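PRESS RELEASE - for immediate use

Raltier opens up its simulated kitchen recordings

Raltier has finished the first round of Pledine, its collection of example runs for robots that learn household jobs by copying. 2176 runs recorded, 1614 kept. All done in simulation, all driven by people. Out to partners from May.

Rendered views from one kitchen session:

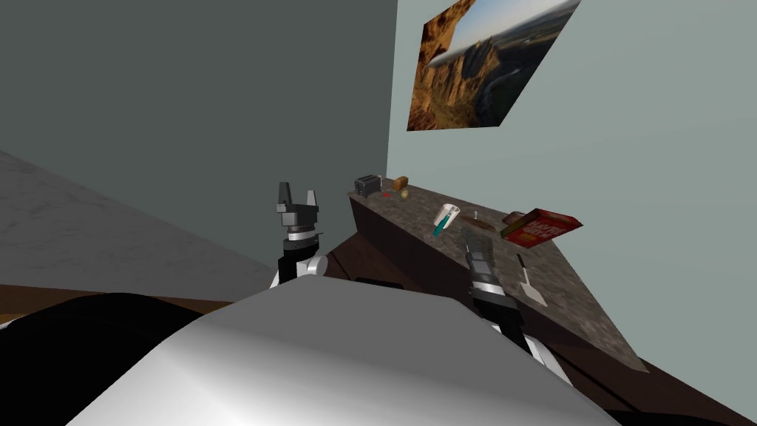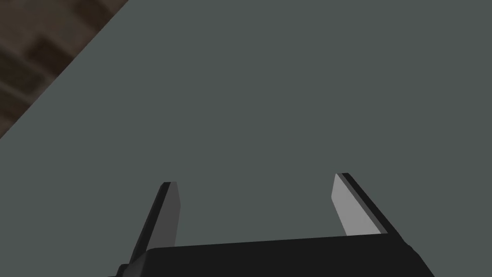
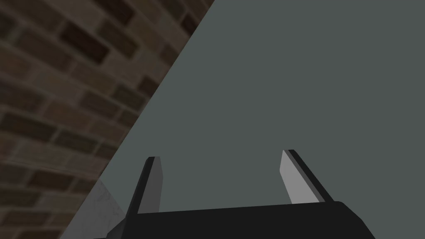

Each run is one person steering the arms through one short kitchen task, start to finish. Joint positions, gripper state and every camera view get saved together, same clock. The learning system then trains on the lot. Runs with a long stall or a collision are thrown out, and a second operator checks whats left before it goes in.

17 operators took part, working in shifts at our Barrios office. Most had never driven a robot before. Training took a morning.

"We wanted ordinary people doing it, at ordinary speed," said Bronisława Pietrzak, who leads data collection at Raltier. "The slow careful runs are useful. So are the slightly clumsy ones, where someone misses and has another go. We kept plenty of those."

Kitchen layouts, wall finishes and worktops are changed between sessions so the system doesnt learn one room by heart.

First to recieve the set is Muvance, which will train on it for six months and report back on grasping and placing. Other labs can apply, form on our website. No charge for teaching use.

Second round already under way, more two-handed tasks this time.

Ends

Press contact: Raltier press desk, Barrios office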